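Teaching a Gripper to Handle Soft Food: Spring Project Report
Submitted to Iulian Vlad, Hillgate Robotics Lab, 19 September 2018

3. What we did

Our group started in April with a fairly simple wish, and I will admit we were a bit too hopeful about it. We wanted the arm to pick up soft, flat things without squashing them, using only the wrist camera and the current drawn by the finger motors. The earlier Pavliuk project had done this nicely with boxes and cups, and we thought bread would be a small step on from there. It was a big step!

We recorded 340 practice grasps by hand-guiding the arm, which gave us 2425 short clips once every approach was cut into pieces. Each trial began with the fingers fully open and the slice turned a little differently on the counter, and we left everyday clutter nearby on purpose — a mug, a cloth, whatever was lying around — so that the model would not get used to a tidy background.

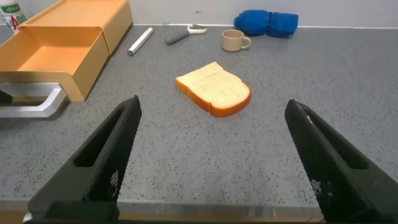
The part that took us longest was deciding when the fingers should stop closing. Our first rule was a fixed current limit, and it dented nearly everything. After that we let the model (we named it Oleo, after a long evening of buttering the test pieces) choose its own stopping point from the last nine camera images before contact. That worked much better, although it still struggled when the crust faced one finger and the cut side faced the other.

4. Results

Over 60 test trials the learned stopping rule left far fewer marks than the fixed limit did. Most of the remaining failures were slices that slid away before the fingers met them, and we would like to try a slower approach next term.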